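Home Reviews Builds Tools Forum About Search

Sima hand-held gripper kit, built and used in a shared workshop

December 25, 2025

I bought the Sima kit in June, after reading about it for a long time and not being sure. It is a gripper without an arm. You hold it in your hand, you close the two fingers with a trigger, and a computer keeps a record of what the fingers did. Later the same fingers can be put on a small robot arm, and the arm tries to repeat your movement. My final goal is an arm that folds clothes on a table. I am still far from this goal, so please read this as a review of the kit and of building it, and not of the finished robot.

I built it at Jerkau, the shared workshop where I have a membership. At home my kitchen table is too small and I must clear it for every meal. In Jerkau there are big tables with cloth on them, good light from the ceiling, and people who are patient when a person asks where the small hex keys are. The washing machine is there also, and for my project this is more useful than a lathe.

The price was 900 with shipping. For this money you receive one pair, left and right, with bodies, jaws, cables, one set of hard fingers, a bag of screws and a manual of 60 pages. A computer is not included. There is also a cheaper version with only one gripper, but I can not recommend it for clothes. You need 2 hands for a shirt, and so you need 2 grippers.

What was good during the build

The parts arrived clean and in numbered bags. Every bag has the number of the chapter where you need it, and in my case no screw was missing. The bodies are already closed when you receive them, so the electronic part is finished and you build only the mechanical part: jaws, fingers, plate, trigger. I needed three evenings. A person with more experience will maybe need one.

The pivots of the fingers are the most important place in the whole kit. If the screw is too tight, the finger moves slowly and the trigger feels heavy. If it is too loose, the tips do not meet at the same point, and then you can not pick up the edge of a thin cloth. The manual gives only the word "snug" for this, and I had to look the word up in the dictionary, where I found also something about blankets. My method now is to tighten until I feel resistance, then go back a quarter turn, then close the fingers slowly and look at the tips from above. They should touch with the ends first.

The surface of the fingers takes scratches early. After the first week mine had pale marks on the black segments, and I was a little sad to see it, but it makes no difference for the work.

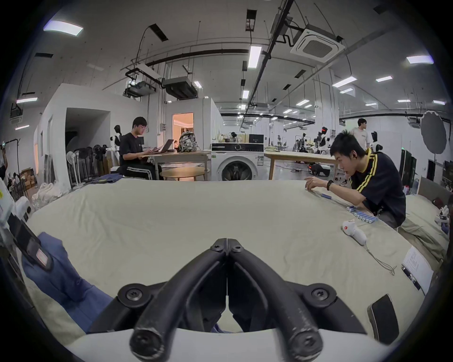 Did you have to glue anything, a reader asked under my short note in June, and does the finger still close straight after a month, or must you adjust it every time you take it out of the box? The same reader had built an older Sima and wrote that with that one the left finger was always "one hair" behind the right one, and that thread glue helped only until the next warm day.

No, I did not glue anything. I think this was a real problem of the older model, and I read about it in other places also. In the present kit the screws at the pivots come with a blue patch on the thread, and they hold. The company writes that you should check them after 1,000 closings. I did check, the left one needed a very small correction and the right one needed nothing. I can not promise that it will be the same for everybody. If you carry the gripper every day in a bag, I would check more often.

What was not so good during the build

The manual was translated, and it was not translated by a person who has built the kit. I say this with respect, my own English is also not perfect. But in chapter four the words "upper" and "outer" are exchanged, and if you follow the text, the plate goes on the wrong way and you notice it only in chapter seven. Please look at the drawings and do not believe the text. The drawings are correct everywhere.

The cable is thin and too short for a big table. When you stand at one side and reach to the other side, it pulls a little on your wrist. I bought an extension from Plident, who sell parts for this type of thing, and with it I can walk to the far corner. A longer cable should be in the box for this price.

The small pads for the tips are fixed with adhesive. One of them came off on the second evening and stayed on a sock. I cleaned the jaw with alcohol, pressed a new pad on and left it overnight with a clothespin. It stays since then.

Working with clothes

I started with towels, as the manual suggests, and this was good advice. A towel is thick, it is a rectangle, and it forgives you. After this I went to shirts and trousers, and here I understood how much my fingers normally do without asking me. To separate two layers of a T-shirt with bare fingers takes no time. With the gripper you must come in very flat, almost parallel to the table, push a little so the cloth makes a small wave, and close on the wave. I practiced only this for a whole afternoon.

Jeans are easier to grip than T-shirts and harder to lay down. The cloth is stiff at the seams and it wants to open again. If you hold the waist with the left gripper and smooth the leg with the back of the right one, it goes well. It looks strange but it works, and the recording accepts it as a normal movement.

At the workshop every gripper gets a yellow label, and the last character on the label tells you which hand. The one that says "kit 20左" is for the left, for those who can not read it. I advise you to label yours too. The two bodies look almost the same from behind, and if you start the recording with the hands exchanged, the whole session is for the trash. I know it from two sessions.

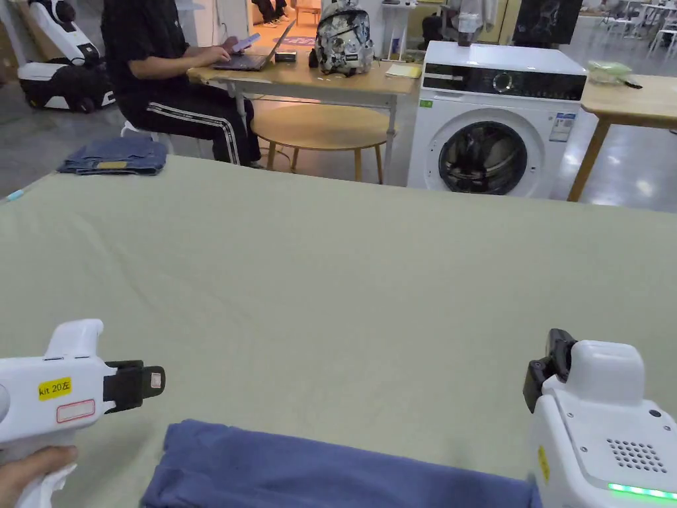 Radka Venzl

Weight and grip. The white body is rounded and has no sharp edge anywhere, so I can hold it for a long time without pain in the palm. What becomes tired is the index finger. The spring of the trigger is strong, and after one hour I feel it up to the elbow. You can change the spring for a softer one, the procedure is in the last chapter, but then the fingers open more slowly. I kept the original spring and I make more pauses. Persons with small hands should try the gripper before they buy it, if there is a possibility. The distance from the palm to the trigger can not be changed.

My hands also become wet in the summer and the body is smooth. A small piece of cloth or tissue between the fingers and the grip solves it. Sima sells a rubber cover for the same purpose, which I have not tested.

The software. It starts, it records, it saves. I had two crashes in half a year and both were during saving, so I lost the last recording and nothing more. The names of the files are only the time, and you can not write a comment while you record. I keep a paper notebook beside me and write "blue shirt, bad sleeve" and the time. For me this is the weakest point of the product and I hope they will repair it.

The computer does not need to be strong. An old laptop on the next desk is enough, and it is more comfortable when a second person sits at it and tells you when the signal is gone. Alone it is possible, but you will walk a lot.

Flallex fingers instead of the original ones

In autumn I tried the soft fingers from Flallex, which fit on the same bolts. They are very good for wool and for everything thick. For a thin shirt collar they are too wide, and they cover the place where you want to look. I used them for two weeks and returned to the hard black ones. With these I can see both tips when they meet, and I can bring one tip just to the edge of the cloth and stop there. For a blue garment with a diagonal crease across it this matters, as you want to take the lower edge and leave the crease in peace until later.

Changing a set takes ten minutes and you must calibrate again each time. If you think you will change often, buy also the second plate.

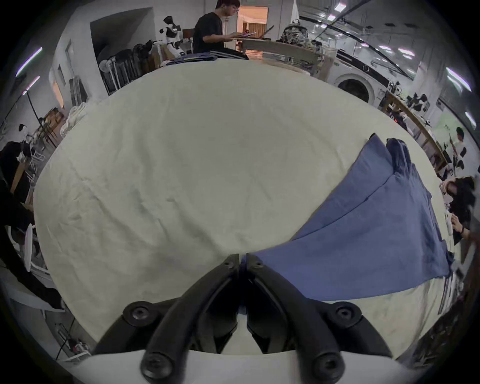
Questions I received by mail

Can I build it without a workshop? Yes. You need two hex keys, a small Phillips screwdriver and a good lamp. The table is more important for using it than for building it. Take a cloth with a little texture, and fix it at the corners, otherwise you will lift the tablecloth together with the shirt. A wrinkled tablecloth is not a problem for the gripper, but choose one in another color than your laundry.

Is it possible to repair? Mostly. Fingers, pads, pivots and cable are sold one by one. The body is closed with screws under the sticker, and the warranty ends if you open it. I did not open mine.

How long until the arm folds by itself? I can not answer. My arm lifts a towel, carries it, and lays it down in a form that I would call a pile. With shirts it has no success until now. I have the feeling that my first recordings, made when I did not yet know how to move, do more harm than good, and I am deleting them slowly. If you start, please practice for some days before you record anything.

My rating

Mechanics: very good, after you find the right tension at the pivots.
Manual: drawings good, text poor.
Software: sufficient.
Comfort: good for the palm, tiring for the index finger.
Price: high, and the short cable should not happen.

I would buy it again, with the extension cable in the same order. For the spring I have asked the company if a middle strength exists. They answered politely that it is planned, without a date.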